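How People Find and Apply for a Job
A guide for readers aged 8 to 11
Prepared by the Flerkirness Schools Careers Service

Most grown-ups work for part of the week. Some work in shops, some in hospitals, some on farms and some at home. Before a person can start a job, they usually have to apply for it. To apply means to ask an employer, in the proper way, to be considered for the work.

This guide explains what happens from the day a job is announced to the day a new worker begins. Words in capital letters are explained again at the end.

What is a vacancy?
When an employer needs another worker, we say that there is a VACANCY. It may be that someone has retired or moved away, or that the business has grown and there is more to do than before.

The employer writes a short notice called a job advert. It gives the name of the job, the place, the hours and the pay. It also gives the closing date, after which no more applications will be accepted. Adverts used to appear mainly in newspapers and shop windows. Today most of them are put on websites, although you may still see a card in the window of a bakery or a hairdresser's.

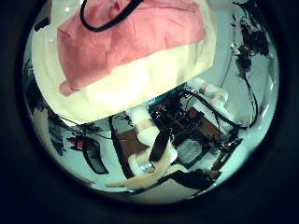 A good advert also says what the worker will be expected to do. "Shop assistant" sounds simple, but one shop assistant may spend the day at the till while another unpacks deliveries. Reading the whole advert carefully saves time for everybody.

What does the employer want to know?
An employer cannot meet every person who would like the job. In January the garden centre at Udlow advertised for 2 members of staff and received 1279 applications. The manager had to choose from what people had written about themselves.

Applicants are normally asked for the following:

1. Their name and how to contact them. A wrong telephone number can mean that a good applicant is never reached.

2. Their education. This includes schools and colleges attended, and any examinations passed.

3. Their experience. Paid jobs belong in this part, and so does unpaid work such as helping at a library or looking after a younger relative.

4. Their skills. Speaking a second language, adding up correctly and being patient with customers are all skills.

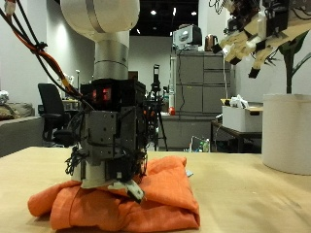 5. The names of two referees. A REFEREE in this sense has nothing to do with football. It is a person who knows the applicant well and can tell the employer whether he or she is reliable.

Some employers have their own form to fill in. Others ask for a CV, a page or two which the applicant writes and brings up to date from time to time. Everything in it must be true. A person who claims a qualification they do not have may lose the job later on, even if they are doing it well.

What happens at an interview?
The employer reads the applications and makes a shorter list of people to meet. The meeting is called an INTERVIEW. It may take place at the workplace, over the telephone or by video call, and it often lasts less than an hour.

The employer will ask why the applicant wants the job and how he or she would deal with certain problems. At Mendes, a company that runs cafés, applicants are asked what they would do if a customer were given the wrong meal. There may be a short practical test as well. A baker might be asked to bake, and a translator to translate.
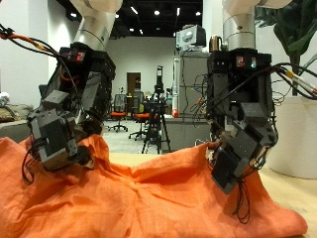

Seraina Koller tells applicants to bring questions of their own. A person who asks how the team shares out its work, she explains, has plainly thought about what it would be like to work there, and she always leaves ten minutes for this at the end.

It is quite usual to feel nervous before an interview. Employers know this and do not expect perfect answers.

After the interview
The successful applicant receives a job offer. If the offer is accepted, both sides sign a CONTRACT, which sets out the pay, the hours and the holidays. The other applicants should be told politely that they have not been chosen. Many people apply for several jobs before they are offered one. 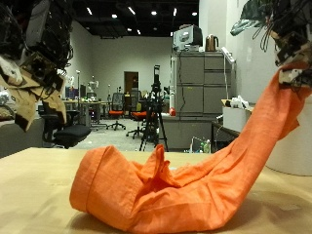
Can children have jobs?
Children may do certain light jobs, such as delivering newspapers, once they are old enough. The law limits the hours they may work, and the rules can differ from one area to another. An adult should check with the local council first.

Words to remember
Vacancy: a job that needs a worker.
Referee: a person who tells an employer what an applicant is like.
Interview: a meeting at which an employer and an applicant ask each other questions.
Contract: a written agreement about a job.

Something to try
Choose a job that you know about and write an advert for it. Remember to include the place, the hours and the closing date. Exchange adverts with a partner, and write down two questions you would ask at the interview.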